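Slide 4. Speaker: Nithin Rao (Ravindran Rai answers the questions on training)

Good morning again. Before the results, please remember what we ask from the policy: take the bottle and put it in the crate. We trained it only in simulation, with 3811 episodes. 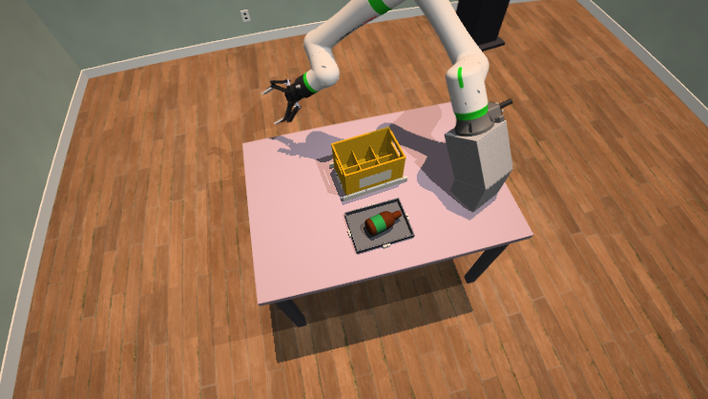 Our method is to change the start pose of the object much more than the start pose of the arm. In the Lusitz baseline it was the opposite, and the policy learned one path by heart. (Pause here.) A bottle lying on its side in the tray is our hardest start — the neck can point anywhere, and the gripper must choose its angle before it goes down. We also turn the tray a little against the table edge.

Next slide: the table with two policies and five seeds. Say clearly that the Redgate tests on the real arm began in May and are not included.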